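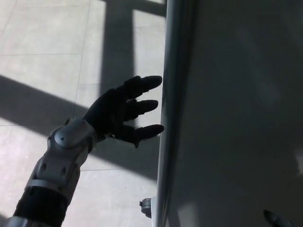 Home Shop Covers Floor Mats Storage Fit Guide Contact

Ormsby Fitted Car Cover

Made by Ustar. Sold and shipped by Zanent.

The Ormsby is a fitted cover for two-door coupes and convertibles kept in a garage, a carport or an open driveway. It is sewn to the outline of the car, with pockets for the mirrors and a shaped panel over the rear spoiler where the car has one. It goes on without tools and can be handled by one person, though a second pair of hands helps the first few times.

We have sold Ustar covers for several years and the Ormsby replaces the older Ustar coupe cover, which is no longer made. If you own the older one, its storage bag and cable lock will work with the Ormsby. The old belly strap will not. The buckle has changed.

Fabric

The cover is a four-layer polyester. The outside layer is woven and treated to shed water. The two middle layers are a non-woven felt that lets vapor out, and the layer against the paint is a brushed knit. The brushed layer is dyed gray on every cover, whatever color you choose for the outside. Early covers had a black lining that left color on white paint when stored damp, and Ustar dropped it.

Seams are double stitched and then taped on the inside across the roof and hood. The seams along the sides are stitched only. In steady rain some water can come through the side seams, where it runs down the inside of the skirt. It should not reach the glass. If your car lives outdoors all year in a wet climate, read the section on outdoor use before ordering.

The front and rear hems have elastic sewn into them. The side hems are plain, with two grommets on each side for the strap and the cable.

Colors and sizes

Outside colors are charcoal, silver and dark green. Silver runs cooler in direct sun and shows dirt sooner. Dark green is made in smaller batches and may take longer to ship.

There are 23 patterns at present. Each pattern covers a body shape and not a single model, so several cars may share one. Use the Fit Guide to find yours by make, model and year. If your car has been lowered, has a wide body kit or has an aftermarket wing, choose "modified" in the guide and send us the measurements it asks for. We will tell you which pattern comes closest, or that none of them will do.

Patterns with a hood scoop are cut with extra fabric over the scoop. On a car without the scoop that fabric will hang loose and catch the wind. Please don't order a scoop pattern for a plain hood on the grounds that it is roomier. We get several of these back every spring.

Antenna grommets are supplied loose in the bag with a self-adhesive patch. Fit them only if you have a fixed mast antenna. Once the hole is cut, the cover can't be returned.

What comes in the bag

One cover
One belly strap with buckle
One antenna grommet kit
One storage bag with drawstring
One printed instruction sheet

The cable lock is sold separately. So is the mirror pocket extension for cars with tow mirrors, though few coupe owners need it.

The belly strap is 10 feet long and passes under the car behind the front wheels. The loose end can be trimmed. Melt the cut end with a lighter, away from the cover, or it will fray.

Putting it on

Let the engine and exhaust cool fully. The rear hem on most patterns sits close to the tailpipes and the felt layers will scorch. Wipe off loose grit first if the car has been driven. A cover dragged over a dusty hood will mark the clear coat however soft the lining is, and matte finishes and matte wraps are worse, as the marks can't be polished out.

Find the sewn label that reads FRONT. It is inside the hem, at the center. Hook the front hem under the bumper, then walk the cover back over the windshield and roof. Seat the mirror pockets before you pull the rear down. If you pull the rear down first you will be fighting the elastic to get the mirrors in.

To take it off, lift the rear hem, fold each side up onto the roof, then roll from back to front. Put away like this, it comes out of the bag ready to go on again.

Use over wraps and graphics

A growing share of our customers have vinyl on the car, either a full wrap or stripes and lettering. The Ormsby is safe over vinyl that has been down long enough to cure. Ask your installer how long that is. If they can't tell you, wait a month. A cover put on too early can lift the edges of the film, most often at the door cuts and around the fuel door.

Printed wraps without a laminate over them should not be covered at all. The brushed lining will rub the ink. This applies to some short-term promotional wraps, of the kind put on a car for an event and taken off afterward. Check with whoever printed it.

Magnetic signs should come off the car before the cover goes on. They trap moisture.

Outdoor use

The Ormsby is rated by Ustar for indoor and moderate outdoor use. We take moderate to mean a carport, or a driveway with some shelter from wind. For a car left in the open through the winter we would sell you the Irik cover, which has a heavier outer layer and taped seams all over. The Irik costs more, takes up twice the shelf space and is a chore to fold. For garage use it is more cover than you need.

In wind, always use the belly strap. A loose cover will flap against the corners of the car and can wear through paint on the bumper edges. If a strong storm is forecast and the car is in the open, we suggest taking the cover off and leaving it off until the storm has passed.

Snow can be left on the cover if it is light. Push heavy snow off with a soft broom. Don't use a shovel, and don't try to peel a frozen cover off the glass. Wait for the thaw.

Tree sap should be cleaned off while fresh, with warm water and a drop of dish soap. Bird droppings the same.

Washing

Machine wash in a large front loader, cold, with a small amount of mild detergent. Home machines are mostly too small. A laundromat will have one that fits. No bleach, no fabric softener and no dryer. Softener blocks the water treatment and no amount of rinsing gets it back. Hang the cover over a fence or a clean line until it is dry through, including the hems, before it goes back on the car or into the bag.

The water treatment fades with washing and sun. Any spray sold for polyester tents will renew it.

Price and shipping

Current prices are shown in the Fit Guide once you have picked a pattern, as the larger patterns cost more. Orders over $80 ship free to the lower states. Alaska and Hawaii are quoted separately. Stock colors leave our warehouse in 2 business days. Modified fits and dark green take longer and we will email you a date.

Covers can be returned if they have not been used outdoors and have no grommet hole cut. Try the fit on a clean, dry car. Keep the bag. Return postage is yours unless we picked the wrong pattern for you.

Warranty

Ustar covers the seams, elastic and buckle against failure in normal use. Fading is not covered, and neither are tears from wind with no strap fitted. Send claims to us and we will deal with Ustar for you. We need a photo of the damage, a photo of the sewn label and your order number.

For warranty and fit questions, write to Zainab Haruna at the service desk through the Contact page. Please put the make, model and year of the car in the first line.

Pattern list last revised January 2026. Four more patterns are due in February.

Comments

coupe_dan
Had mine on a black coupe in the garage since last fall. Fit is good at the front, a little baggy behind the rear wheels. No marks on the paint so far. Wish the cable lock came with it.

Marlene T.
Does the strap have to go behind the front wheels? My car is low and I can't reach under without getting down on the floor.

Zanent Service
Marlene, tie a light weight to a piece of string and swing it under, then pull the strap through with the string. You can also run it ahead of the rear wheels if that is easier, as long as it clears the exhaust.

rustbelt67
Bought the green. It took a good while to come but they did email me the date and it arrived on that date. Color is darker than I thought it would be, nearly black in the shade. Keeping it.

P. Oduya
Washed it at the laundromat like it says. Came out fine. It took two days to dry on the fence, so plan for that.

Contact | Shipping | Returns | Copyright Zanent. All rights reserved. | Back to top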